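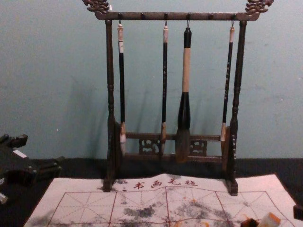 Hélène Lavoie says never stand a brush in a jar after rinsing, hang it, tip down, always, or the water runs back up and rots the glue. She said it twice at class and then again on the phone tonight when I only rang to ask about paper. So. Told.

April, gone 9 in the evening, writing this fast because I've got ink on my wrist and want to get to bed.

Rack is up anyway. Black table, against the blue-green wall, which I'd gone right off but it looks all right behind dark wood. Dragonish ends on the top bar, very grand, far too grand for someone who can't do a decent horizontal stroke. Came from the Zutthorpe sale, the house clearance one, wrapped in a McIntyre carrier bag and a tea towel. Didn't haggle. Should have. The carved bits along the bottom are going to be murder to dust, cotton buds I suppose, or just don't.

Four brushes hung. More pegs than that along the bar, so room for later, but no more buying till I've paid the class fees. Promised myself. Wrote it on the calendar as well.

The big one. Can't leave it alone. Great dark brown head on it, hangs lower than all the rest, past the bottom bar, and the handle's so fat I hold it like a rolling pin. Hélène says that's wrong, hold it upright, move from the shoulder. Tried that on newspaper. One character a page and my arm aches. Loved it.

The pale one on the left end is for softer stuff, holds loads of ink, no backbone at all. You press and it just lies down. The two thin ones I can more or less manage. There's writing down the handles, very faint, must ask in class what it says.

Practice tonight, 7 sheets. Eternity character over and over. First sheets dreadful, middle ones less so, then got cocky and the last was the worst of the lot. Kept two. The dots are coming. The hook isn't, I stop too soon and flick, so it looks like a fish hook instead of whatever it's meant to be. Slower. Wrote SLOWER on the back of my hand, hence wrist.

Paper from Dolent is nearly gone, the thin stuff that drinks everything. Hélène thinks Plovetti do a better one in rolls but you have to cut it yourself and I'd never cut it straight. Might get one roll and see. Need to ring them about postage, last time it was daft.

Things to do so I dont forget:
rinse in cold, not hot (did hot the first week, hairs came out, felt sick)
squeeze the tip to a point before hanging
loops, check the loops, the old one I had went and dropped the brush behind the radiator
wipe ink stone TONIGHT not tomorrow
bigger cloth mat, ink gets past this one

Page 329 in the big library book has the stroke order for the next one, water I think. Book's due back soon, renew it. Can't copy it all out by hand, tried, got bored after half a page.

Moved the table lamp over to the left so my hand doesn't shadow the paper. Better. Chair's still too low, sat on a cushion, then on two, then stood up for the big brush, and standing was best by miles. Perhaps that's what she means by shoulder.

Tea gone cold again. Ink stone still not wiped. Going to do it now, then bed. Class at 2 tommorow, take the sheets I kept and the apron.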